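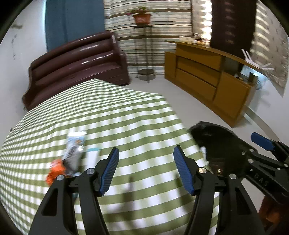 Vedard Striped Bedspread - Olive and White

A flat-woven cotton bedspread with alternating olive-green and white stripes. It is made for everyday use: over the sheets in warm weather, over a blanket the rest of the year, or on its own as a cover for a bed that people sit on during the day. The stripes are woven in, so the color goes all the way through and the pattern shows on the back as well.

Item number: 716
Color: Olive / White
Sold as: single piece, pillow covers sold separately

Sizes

The bedspread comes in two sizes, Twin and Queen. Both are cut long enough to hang over the sides of a standard mattress. If you have an extra-deep mattress or use a topper, we suggest going up a size. Measure across the top of the bed and down both sides to where you want the hem to fall, then compare with the size card under the Add to Cart button.

The corners are square. On a bed with a footboard you can tuck the end under the mattress without much bulk. On a bed without one, let the end hang and fold the corners in if they touch the floor.

Fabric and finish

100% cotton, medium weight, plain weave. The hem is folded twice and stitched with matching thread. There is no padding, lining or fringe. New pieces feel a little stiff from the finishing at the mill and soften after the first few washes.

The green is a muted olive and leans slightly yellow under warm bulbs. The white is a natural white. If you are trying to match a bright white sheet set, order a fabric swatch first. Swatches are free and ship by regular mail.

The Vedard weave is produced for us at the Kamolrat mill in runs of 1,000 pieces. The shade of green can shift a little from one run to the next. If you are buying for two beds in the same room, put both on one order and we will pull them from the same run. The run number is printed on the small label sewn into the hem.

Using it in a room

Olive and white are easy to place next to darker furniture. Brown leather or a dark padded headboard works well, and so does plain wood. Teal or blue curtains are fine with it too. If the room already has a striped curtain, the bedspread can still work as long as the colors in the curtain stay quiet, such as brown, cream or gray.

Many customers use the bed as a work surface during the day - folding clothes, sorting mail, packing a bag. The flat weave is good for this. Small things don't sink into it the way they do on a quilt, and lint can be shaken off outside or picked up with a roller. Keep zippers and hook-and-loop straps away from it when you can. They can pull a thread in any woven cotton. If a thread does pull, don't cut it. Work it back through with a blunt needle from the reverse side.

To lay the stripes straight, start at the head of the bed and line one stripe up with the edge of the mattress. Smooth toward the foot, then adjust the sides.

Washing and care

Machine wash cold with similar colors. Wash before first use. The olive may release a small amount of dye in the first wash, so keep it away from light-colored towels and shirts.

Do not use chlorine bleach. Oxygen bleach is safe on the white stripes and will not harm the green if you follow the amount on the package.

Tumble dry low or hang to dry. Expect slight shrinkage, mostly in the length. The listed sizes already allow for it. Take it out of the dryer while still a little damp and pull the edges straight if you want to skip ironing. If you iron, use the cotton setting.

The Queen size needs a full-size washer. In a small machine it tends to ball up and the middle doesn't rinse properly.

Related items

Lindton Pillow Cover, Olive - solid color, envelope closure, sold in sets of 2
Lindton Pillow Cover, White - same cut as above
Clurnanier Cotton Blanket - waffle weave, fits under the bedspread without adding much weight

Shipping and returns

In-stock orders leave our warehouse within 2 business days. The bedspread ships folded in a paper sleeve inside a carton. Fold lines come out in the first wash.

Unwashed pieces can be returned within the return period shown on your receipt. Please keep the hem label attached. We can't take back pieces that have been washed, except for a fault in the weave or stitching. For a fault, send us a picture of the area and the run number from the label, and we will arrange a replacement from the same run if we still have it.

Questions from customers

Is it reversible?
Yes. The stripes look the same on both sides. The hem fold is visible on the back.

Can I use it on a daybed or couch?
Yes. The Twin fits most daybeds. On a leather or vinyl seat it may slide, and a thin non-slip mat under it will help.

Is it warm enough for winter?
Not alone. Use it over a blanket or comforter.

Do you sell the fabric by the yard?
No. We had remnants in May and they are all gone.

For anything else, write to Mitali Herath in customer service through the contact form and include item number 716.

Page updated 22 July 2025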